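Tronar Mk 3 Belay Device

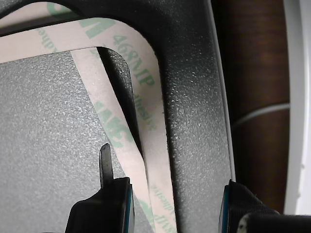
Every assisted-braking device gets sold on the same promise, and we've been stocking them long enough to be tired of it. The Tronar is the third version from Clasa and the first we've agreed to put on the shelf. That isn't a rave. The first two fed slack so badly that Eoin Dolan sent his back after a weekend at the crag.

What Clasa says: "effortless handling on all single ropes." What we found: fine on a newish rope, sticky on a fat, furry one. If you mostly top-rope on whatever the wall hands you, try it in the shop first. We keep a few old ropes behind the counter for this.

The lowering lever is better than before. It still has a point about halfway through its travel where things speed up more than you'd like, and a light climber on the other end won't notice but a heavy one will. Rui Barros used it for 30 days of sport climbing and got used to it by day 4. He also says he shouldn't have had to.

Clasa's leaflet quotes 1,426 test falls. It doesn't say on what rope, with what weight, or how many were held by a person and how many by a machine in a shed. We've asked. We were sent the leaflet again.

Good points, because there are some: it's simple to load, the rope diagram is hard to misread, and it doesn't twist the rope on long lowers. The Lindemann is smoother to pay out and costs a good deal more. The Gostska is cheaper – and feels it.

Not suitable for half or twin ropes, whatever you may have read on the forums. Keep a hand on the brake strand at all times. "Assisted" does not mean automatic, and no device on this site will belay for you.

In the box: device, leaflet. No carabiner, despite what the launch advert seemed to suggest.

Warranty: 3 years from Clasa, against faults in manufacture. Wear from the rope isn't covered, so check the inside edge now and then.

Next delivery due in October. Returns accepted if unused.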